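Posted 3/13/21 by Hadiza Akinola

Print this post | E-mail this post

The Two-Minute Silence

I gave notice at my last job by apologizing. My boss asked why I was leaving, and I said sorry, and then I said sorry for saying sorry, and somewhere in there I agreed to stay an extra seven weeks. I had planned on two. This is the sort of negotiator I was when I started at Postance, where they put me in charge of talking to suppliers.

Part of it, I think, is that I can't stand a gap in a conversation. If you stop talking, I'll fill the space with whatever I have on hand, and what I usually have on hand is a concession. I once talked myself out of a discount during the time it took the other person to find a pen.

My coworker Lertchai Sitthichai sat in on one of my calls last December. We were renewing a contract with Ezeani, who handle most of our shipping, and I had prepared. I had a page of notes and a number I wanted. I said the number out loud, clearly, in a grown-up voice. Then the woman on the other end said nothing for what felt like a school semester, and I heard myself say, "But obviously we're flexible."

Lertchai put his forehead on the desk. He was kind about it afterward, in the way a dentist is kind. He said she had probably been writing it down.

So I did what any sensible adult does and read far too much about silence. There's plenty out there, most of it written by men who seem to have closed a deal on a boat. The useful bit is simple enough. When you ask for something and then go quiet, the other person feels a pull to respond, and if you keep talking, you let them off the hook. You also tend to start arguing against yourself, a field in which I hold several titles.
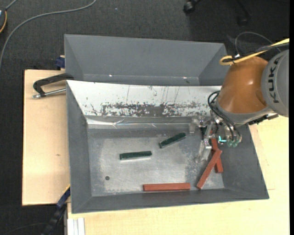 Knowing this didn't help much at first. I knew I was supposed to stop talking, and I'd get as far as the period at the end of the sentence, and then my mouth would just carry on without me, like a bus whose driver has gotten off. I tried writing STOP on a sticky note. I read it aloud to a man from Merkutero.

What did help was giving myself a job. After I say the number, I pick up my glass and drink some water. It's very hard to offer somebody better payment terms with a mouthful of water. If the glass runs out, I write down what I just asked for, slowly, in my best handwriting. By then they've almost always said something, and it's rarely as bad as the speech I'd been giving on their behalf in my head.

I practiced on small things. I asked the phone company for a lower bill and got 11 dollars off a month, after a pause during which I could hear somebody typing and possibly eating. I asked my landlord about the kitchen faucet and then looked at him. He looked at me. It went on so long that I started to worry he'd read the same articles. (The faucet is still dripping. He had.)

Then in January the Jarkilbridge account came up, and I had to ask for a price I'd normally have whispered. I said it. I drank the water. I wrote it down, and then I wrote the date down, and then I drew a small duck. The man at Jarkilbridge said he could get us around 85 percent of the way there, and would that do? I hadn't said a word. I very nearly thanked the duck.

It would do, as it happens, although Lertchai thinks I could have held out for the rest. He may be right. I've noticed he goes quiet after he says things like that, and looks at me over his coffee, and twice now I've ended up offering to take his turn on the Monthly Summary. I'm fairly sure he's doing it on purpose.

I do still apologize too much. That's next, and if anyone has a trick for it that doesn't involve wearing a rubber band on my wrist, please leave it in the comments. I tried the rubber band. It broke during a meeting, hit the person next to me, and you can guess what I said – four times.

Recent posts
My Handshake Has Been Described as "Brief"
Small Talk for People Who Hate Weather
How to Leave a Video Call Without Waving
What I Learned From Being Copied on the Wrong E-mail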